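11/15/25

Fight night at Benedetta's! She'd been talking up the Grustine card since September, so I drove over after work with chips and a bag of ice (for the drinks, not for anybody's face). The main event was Ornier against Storel, and I had Ornier by decision. I've had Ornier by decision in his last six fights, so you know how loyal I am.

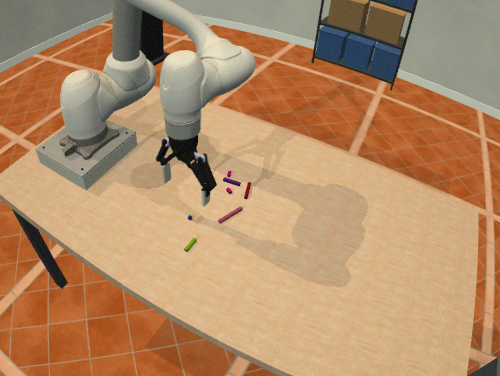

Robot arm over the wooden table.

The undercard dragged a bit. Two guys leaned on the cage for most of three rounds and Benedetta went off to make popcorn. Then Rozīte came out and woke us all up, head kick in round two, and I spilled my drink on the rug. Sorry, rug!
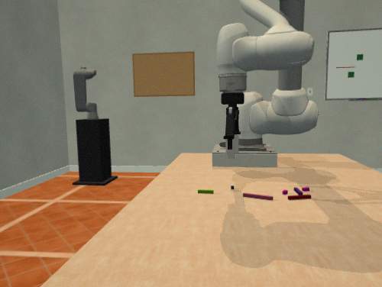

Ornier lost, by the way. Split decision, and I'm still grumpy about it. I had him winning the first and the third, easy, but Lucrezia kept saying Storel landed the cleaner shots, and she trained for almost nine years so I mostly shut up. I owe her 50 bucks now. She wants it in cash, too.

Home after midnight, too wired to sleep. Gym at ten tomorrow if my alarm and I are on speaking terms.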